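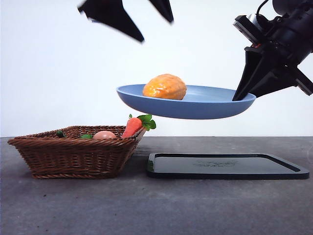

Joaquín Troncoso would record the two arms as one demonstration and not as two, he wrote in the first reply, and most of what follows hangs on that.

Home | Boards | Teleoperation | Data and training | Sign in

Two-arm plate task: roll drifts during handover of control

Posted by Zdislava Skála in Teleoperation

I am collecting remote-control demonstrations of a table-clearing task. Toy food goes on a light blue plate, one arm lifts the plate by the rim, the other takes the food off and puts it in a wicker basket. Both arms have two-finger grippers and are driven from a pair of leader arms through Stiltico, logged at 50 Hz.

I have 702 episodes. In the first batch I drove the left arm and the right arm in separate passes and merged the logs by timestamp. The trained policy lifts the plate without trouble, but then the plate arm keeps creeping while the other arm reaches for the bread roll. The roll slides, the second gripper closes late, and the run is lost. Single-arm tasks on the same bench are fine.

Is this a data problem or a controller problem? I would like to know before I record another batch.

4 replies hidden | 12 found this useful | Share

Joaquín Troncoso

Data, most likely. If you drove the arms in separate passes, the plate arm never had to wait for the other one. Your hand drifts a little on the leader while you have nothing to do, and the policy copies the drift because nothing in the recording says it is wrong.

What worked for us on a similar job:

Drive both leaders at once, same operator, one log. It is slower to learn. Expect to throw away the first evening.

Hold the plate arm still on purpose before the other gripper starts down. We used a foot switch that freezes the leader on the holding side. Log the frozen target as the action, and leave the raw leader position out of it.

Grip the rim at the same depth each time. A shallow pinch lets the plate tip once weight shifts, and with a domed item on it you lose the item before you lose the plate.

Check that the action you train on is the command and not the measured joint angle. Under load those differ by enough to matter. On our arms the wrist sagged and the policy learned the sag.

I would not mix the old batch with the new one. Keep it for the lift only, if you can cut it cleanly.

Verker

just get more data. ours was useless until we hit 3000 and then it was ok

Lendimar

More data of the same kind will give you the same creep. I agree with the freeze switch. One addition: look at the delay between the two follower arms. Ours were on one bus and the second arm lagged the first, so every handover in the log was late by a fixed amount. Shift one stream and replay it open loop on the bench with the roll in place. If the replay drops the roll, no policy trained on it will do better.

Also record some recoveries. Let the roll sit off centre on the plate, and pick it up from there.

Zdislava Skála

Replayed ten of the old episodes as suggested. The plate arm moves during the reach in all of them, so it was my hand. The bus delay is there too but small. Ordering a foot switch.

Viewed 1853 times | Follow this thread

We use cookies to keep you signed in and to count visits. Accept | Settings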